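The cups I did not throw away

4 May 2024

When we moved to the apartment in Novberg, I made one rule for myself: every thing must have a place before it comes out of the box. My mother lived like this. I do not, but I wanted to try it for one year.

The kitchen was the hardest. I had bowls from three different homes, and not one set was complete. My neighbor Ilse Kuipers told me to give all of them away and buy a new set at Heltora. I went there, I looked at the prices, and I came home again with only a dish brush.

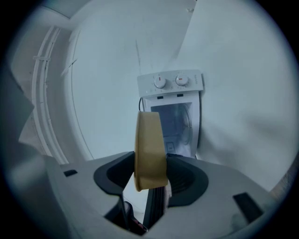

2 min read

So I kept the old ones. I sorted them by how often I use them and I forgot about color. The bowls for breakfast went on the low shelf, and the big one for bread dough went up, where I need a chair. It is a little annoying to take the chair, but I bake only when it rains.

The second problem was the papers. I had letters from the old bank, guarantee cards for machines I do not own anymore, and a full envelope of receipts from Mabaso, the hardware store near our old street. I read every one before I put it in the bin. This was a mistake, it took me a whole evening and I became sad over a receipt for paint. The yellow paint was for a room that my son does not sleep in anymore.

About furniture I learned one thing. Measure the door of the apartment, and also measure the stairs. Our tall shelf from Skarier had to stay in the hall downstairs for 2 nights, with a note on it saying sorry in two languages.

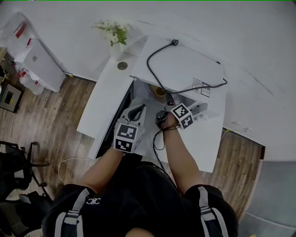
Arms reaching over the white cabinet.

Now it is spring and the rule still works, more or less. One box in the bedroom is closed — I know what is inside and I am not ready to give it a place. In June my sister comes to visit, and she will need somewhere to put her suitcase, so maybe then I will open it.

2,331 views · 109 shares

Comments (3)

Marit: The receipt for paint! I have the same one, I think every parent does.

dovetail485: Please write about the stairs again. We have a sofa that has the same problem.

Ilse: I still say buy the new set.

Contact · © Every Thing Its Place · Back to top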